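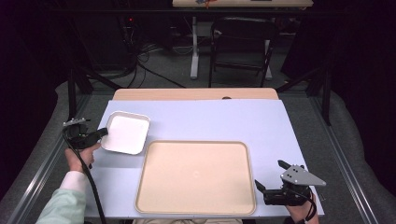

Progress report to Stemora, second period
Project: Tray and dish sets for shared meals, Tirnwood and Trullemby

1. Where the work stands

In the first period we collected the old tableware from both dining rooms and decided what to keep. In the second period, which ended in June, we have worked with one basic set: a large beige tray with rounded corners and a raised rim, and a small white square dish with a low rim, which is placed on the tray. All other parts of the meal (plate, cup, cutlery) are added later in the line and they are not part of the grant.

The stock is now complete for the first stage. We have 317 sets on the shelves, against the 300 which we promised in the application. The extra sets came in the same delivery from Lindgren and did not cost more, so we kept them as a reserve. The list of shelves and boxes is kept in the store room at Tirnwood and a copy can be sent to you if you wish it.

I must also report a delay. The second dining room, at Trullemby, was painted in spring and it was closed longer than we had planned. Because of that the users there have had the new sets for a shorter time than the users at Tirnwood, and their answers should be read with care. We did not want to wait with the report.

2. Placing the dish on the tray

Most of the work of this period was about a very small action. A person takes the white dish from the table, lifts it over the rim of the tray and puts it down. In the application we wrote only one line about it, and we thought the matter was simple. After the first weeks at Tirnwood we understood that many of our guests find it difficult. The dish is shallow, the rim gives the fingers little to hold, and a guest with stiff hands tends to push it over the table until it meets the side of the tray. If there is soup or sauce in it, some of the soup stays on the table.

We tried three ways of laying out the table:

– dish to the left of the tray, a little behind it
– dish directly behind the tray
– dish already on the tray when the guest arrives

The first way was preferred by the kitchen staff, as they can fill the dishes without reaching over the trays. The second way looks tidy, but the arm has to go over the whole tray and sleeves get dirty. The third way is of course the easiest for the guest. It takes more room on the serving wagon, and the wagon at Trullemby is narrow.

We have chosen the first way for normal days and the third way for guests who ask for help. At Tirnwood this is now written on the card beside the serving hatch. The card at Trullemby still shows the old order and will be changed when the new cards are printed.

We also looked at how the dish is held. Two hands, one on each of two opposite sides, gives a safe lift, and the dish comes down more evenly than when it is taken by one corner. We have asked the staff to show it this way when a new guest comes, quietly and only one time, so that the guest does not feel like a pupil in school.

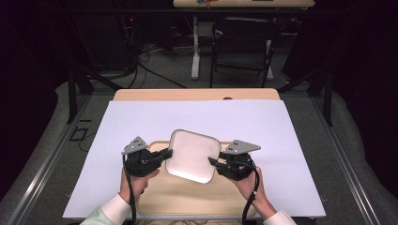

Does the dish have to stand in the middle of the tray?

Only when the dish is carried alone on the tray. With a full meal the staff put it in the upper left corner, and the weight of the plate and the cup keeps the tray in balance.

A dish in the middle has one more advantage, which we had not thought of in the beginning. When trays are carried from the hatch to the table with only dessert, the guest can hold the tray at both short sides and the dish does not travel toward one hand. The inside of the tray is flat, and a light dish can slide if the tray is held even a little down on one side. We have thought about a thin mat for the trays. A mat would have to be washed separately, and both kitchens said no to more washing, so for now we leave it.

3. The surface under the tray

The old tables at Tirnwood are wooden and have marks from many years. On a bare table the tray made an unpleasant noise when it was moved, and some guests complained about it already in winter. We now put a plain light cover on the tables before the meal. It reduces the noise and it is easy to see if something has been spilled. The disadvantage is that a white dish on a light cover is not easy to see for a person with weak eyesight. On the beige tray the same dish is easier to find.

For this reason we would like to try a darker cover on 2 tables in the next period, one in each dining room. The cost is small and can be taken from the line "textiles" in the budget, where there is money left. Please tell us if you have something against it. If we do not hear from you we will order the covers together with the new aprons.

4. Wear and washing

The sets are washed after each meal. At Tirnwood this is done in the machine, at Trullemby partly by hand. We asked both kitchens to put aside every piece that they did not want to give to a guest, and to write a word about why. The reasons were in most cases the same: fine scratches on the white surface, marks from other dishes in the stack, or damage at the edge. The trays have done better than the dishes. On the trays we see mainly dull places where they rub against each other in the rack.

Scratches are a question of appearance and we have decided to accept them. The edge is a different matter. A small chip can be sharp and it can also hold food, so the rule is now that any dish with a chipped edge goes out of use, also when the rest of it looks new. The rounded corners have given us no trouble. It is the straight part between the corners that meets the next dish when somebody stacks in a hurry.
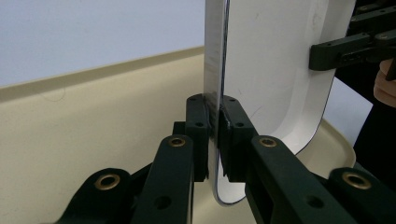

One comment from the kitchen at Trullemby was that a finger finds a bad edge much faster than the eye does, and that the checking should be done while drying, when every piece goes through the hands anyway. The same comment asked us to stop sending the checking form with seven columns, as it gets wet and nobody can read it afterward.

We have followed both points. The form has been replaced by a box with a lid, where the rejected pieces are put, and we look through the box when we come for the monthly visit. At Tirnwood they wished to keep the form, and they may do so.

In the next period we will also try paper between the dishes when they are stored for a longer time, for example over the summer closing. For daily use it would take too long.

5. Money

The spending follows the budget except in two lines. Transport is higher than planned, as the sets for Trullemby had to be stored at Tirnwood while the painting was going on and then moved one more time. Training is lower, because the staff could learn the new order in a short talk before the meal and we did not have to rent a room. The two differences are almost equal. We ask for your permission to move the money from training to transport, and the form for this is attached to the financial part.

The last invoice from Lindgren has been paid. There was a small mistake in the delivery address, which they corrected without cost.

6. Next period

– New serving cards at Trullemby, with the dish to the left of the tray
– Darker covers on the test tables
– A second round of talks with the guests, this time with the same questions in both dining rooms
– Paper between the stored dishes, tried over the summer closing
– A decision about replacement dishes, so that the reserve is not used up before the end of the grant

About the last point I would like to have your advice. We can buy the same dish again, or we can ask for one with a slightly thicker edge. The thicker one is heavier and also costs more, and we do not yet know if the guests with weak hands would manage it well. We have asked for 2 samples and will let the guests at Tirnwood try them before we write to you again. The samples are expected after the summer closing, and the talks with the guests will be planned when they have come.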